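Open Day Questions, Answered
Posted in April by Aarti Upadhyay
Filed under: Visit Us / Open Lab Afternoons

We get a lot of mail before every open afternoon at Kiltance, and a fair amount of it asks the same things, so I have gathered up the questions that came in over the past few weeks and answered them as best I can. If yours is missing, write to the front desk and either Jyoti or I will get back to you, usually by the next morning (Jyoti is faster than I am, I'll admit).

When do the doors open, and when should I show up?

Doors open at 1:00 p.m. and the last demonstration starts at 4:15. If you want the quieter part of the afternoon, come right at one. Families tend to arrive after two, and by three the hallway outside the Pritlow Room gets pretty full. You're welcome to stay for one demonstration or for all of them, and you can wander out for coffee and come back in on the same name badge.

Do I need to sign up ahead of time?

Yes please, if you can manage it. We have room for 124 visitors across the afternoon, and the sign-up sheet lets us spread people out so that everybody gets a spot near a table. Walk-ins are let in as space allows, and last fall we were able to take every single one, though I can't promise that again!

What will I see at the tabletop demonstration?

Everyday objects being picked up, turned and put down with a pair of hand-held grippers, which is how our people show the robots what a task looks like. Arnulfo Sánchez runs this table and he likes ordinary bathroom and kitchen things, the sort of stuff you handled this morning without thinking about it. He does each task slowly the first time and talks through it, then at his normal speed, and then he takes questions for as long as anyone has them. The toothpaste tube is a favorite with visitors, partly for the way it stands on its cap and partly because everybody has an opinion on how it ought to be picked up. 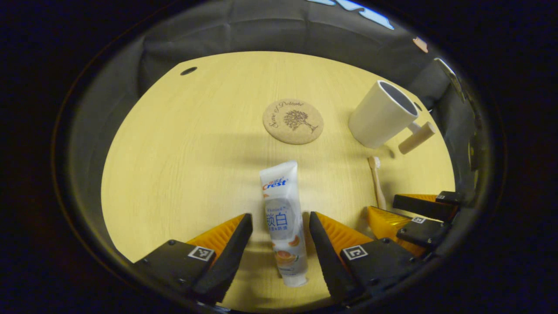 How long does one demonstration last?

Each one is planned for 25 minutes, including time for questions. The tabletop session often runs over, so if you have a bus to catch, sit near the door and slip out whenever you need to.

Can my kids try the grippers?

They can, and so can you. There is a practice table along the back wall with its own set of grippers and a bin of blocks, and Kiều Phí will be there all afternoon to help small hands get the hang of squeezing and letting go. We ask that children under eight have a grown-up standing with them. Long sleeves are best rolled up, and dangling bracelets should go in a pocket.

Will there be a robot moving on its own?

There will. Ya-wen Cheung is showing the Ullon arm in the larger room next door, where it sorts cups and spoons into trays. She has it practicing on recordings from tables like Arnulfo's, 416 of them at last count, and she is very open about what it still gets wrong. Some visitors tell us the mistakes were the best part, since you can watch her work out the cause right there and try again. Please stay behind the yellow tape while the arm is running.

Is it loud? Is it easy to get around?

The tabletop room is quiet enough for normal conversation. The Ullon room has a steady fan noise and an occasional clunk, and we keep a basket of foam earplugs by the door. Both rooms are on the ground floor with level entry from the parking lot, and there are chairs at every station. If you would like a seat held for you up front, tell us when you sign up.

May I take pictures?

Of the tables and the equipment, certainly, with the flash off. Please ask before photographing other visitors, and especially their children.

Where do I park?

Use the Chaturvedi lot behind the building. It has 50 spaces and it's free for visitors. Once it fills up, there is street parking one block north, and the walk back takes you past a very decent bakery.

Can I bring a school group?

We would love that, but the open afternoon is a bit crowded for a whole class. Write to Jyoti Thakur and she'll set up a separate morning visit with the same demonstrations and a longer turn at the practice table.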